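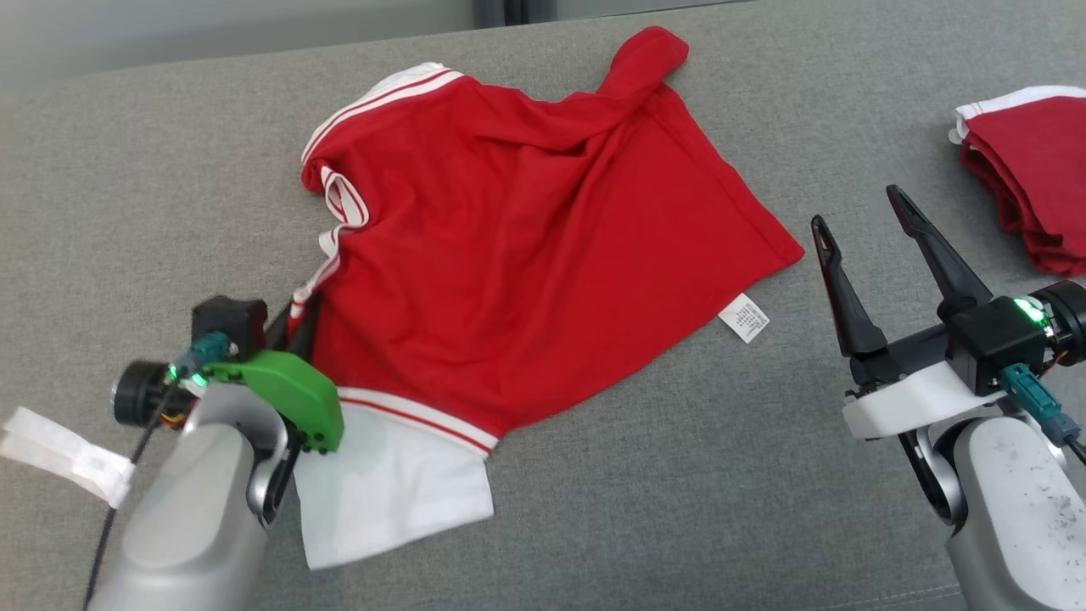

Red garment with white trim and striped bands, lying loosely bunched. The care label is at a seam on the right.

Girdale Upholstered Folding Bench
Supplied by Stonent Furnishings for Schools and Clubs

Product code: GD 260
Availability: in stock, delivery from August

The Girdale bench is a low padded seat intended for changing rooms, kit stores and laundry rooms in schools, sports clubs and residential homes. It serves as ordinary seating during the day and as a soft surface for sorting and folding clothing when the room is not otherwise in use. The seat is covered in Drestex, a textured woven fabric which holds light garments in place while they are being straightened. Shirts with collars and knitted trim are less inclined to slide on it than on a painted or varnished worktop.

The bench is sold singly. Institutions furnishing several rooms may ask for a written quotation, which will remain open for 70 days.

Dimensions and construction

Depth of seat: 600 mm
Cover: Drestex woven fabric, removable, fastened with a zip along the back edge
Filling: firm foam in a cotton inner case
Frame: beech, with screwed corner blocks
Maximum load: 260 kg, evenly spread
Guarantee: 5 years on the frame, one year on the cover

The bench arrives in two parts and is put together with the key provided. Two persons should be present when it is lifted. The feet can be adjusted to suit an uneven floor.

Colours

Drestex is offered in grey, navy and moss. Grey is the standard colour and is sent unless another is requested on the order form. Most strong kit colours, red in particular, can be told apart from it at a glance, and small white items such as tapes and name strips are easily found again. Fabric cuttings can be sent by post on request. Colours may differ slightly from one roll to the next, and customers who require matching benches are advised to order them together.

Use for folding and sorting

Garments should be fully dry before they are placed on the cover. Polo and sports shirts are best opened out face down, with the sleeves untwisted and the collar drawn flat, before the sides are turned in. Striped cuffs and hem bands should be smoothed by hand, as a crease left in knitted trim tends to show when the shirt is next worn. Care labels should be read before any pressing is carried out. The bench is not suitable for ironing and must not be used as a support for a hot iron, with or without a cloth.

New garments in deep colours may mark a pale fabric if they are left on it damp. Where this has happened, the cover should be taken off and washed without delay.

Care of the cover

Remove loose dust and lint weekly with a soft brush or the upholstery tool of a vacuum cleaner. Wash the cover separately at 30 degrees, with the zip closed, and dry it flat. Do not bleach or tumble dry. Covers should be put back when completely dry – a damp cover will stretch unevenly over the corners.

Spare covers are listed under code GD 260 C and may be bought at any time during the life of the bench.

Related items

Abella stacking baskets, set of four
Abella wall rail with hooks
Girdale end cushion, in matching Drestex

Orders and enquiries

Orders are accepted from schools, clubs and public bodies on an official order form, and from private customers on payment in advance. Enquiries about this product should be addressed to Uldis Vasiliauskas, Contract Sales, Stonent. Damage in transit must be reported in writing within five working days of delivery, and the packaging kept for inspection.

Page last revised Tue 3 July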